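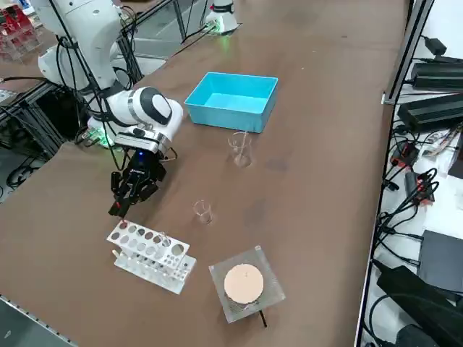
Bench rules for the Kokside cell, rev 7, in force from April. Rule one: glassware is placed by hand with both arms stopped, before any program is loaded. The small beaker on the open tabletop, between the gripper and the middle of the table, needs an entry in the layout file like everything else.

Two arms, one table: only one may enter the rack zone at a time. The other waits at its parked pose - a software lock, checked each morning.

Approach speed over glass is capped at 30 mm/s. Lauri Väisänen wanted it lower. We kept 30 after 584 logged picks.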